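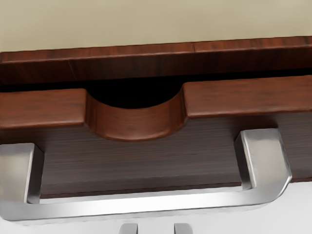
Unit 4. Wood movement in solid casework

Reading before lab: Hirose, course packet, section on moisture and dimensional change. Bring a calculator.

4.1 Moisture content

Moisture content (MC) is the mass of water in the wood divided by the oven-dry mass, given as a percent. Green stock can exceed 100 percent. Below the fiber saturation point, usually taken as 30 percent, water leaves the cell walls and the wood shrinks. Above that point only free water is lost and the dimensions stay the same.

Wood left in steady air settles at an equilibrium moisture content (EMC). EMC depends mostly on relative humidity and to a lesser degree on temperature.

4.2 Direction

Shrinkage is greatest along the growth rings (tangential), smaller across them (radial), and close to zero along the grain. For most cabinet species the tangential value is between one and a half and two times the radial value. A flatsawn board therefore moves more in width than a quartersawn board of the same species, and it also cups.

4.3 Estimating change

For small changes below fiber saturation:

change in width = width x C x change in MC

C is the coefficient for the species and cut, per one percent MC. Use the table in the packet.

Worked case: a flatsawn side panel 605 mm wide, C = 0.0024, MC falling from 11 to 7 percent.
605 x 0.0024 x 4 = 5.8 mm

The same panel quartersawn, C = 0.0017, gives 4.1 mm. Keep one decimal place. The coefficients do not support more.

4.4 Consequences for construction

Drawer fronts with horizontal grain move in height. Inset fronts need a gap sized for the wettest season expected, less whatever the front has already swollen at the time of fitting. Runners fixed across the grain of a solid side should be screwed tight at the front and slotted at the back. Frame and panel work limits movement to the stiles and rails - the panel floats and must not be glued.

Finish slows the exchange of moisture but does not stop it. Coat both faces.

4.5 Problem set

Problems 1 to 6 in the packet. For problem 5, use the July readings from the Citthorpe shop log. Show units at each step. Hand in to Kenta Hosoda at the start of lab.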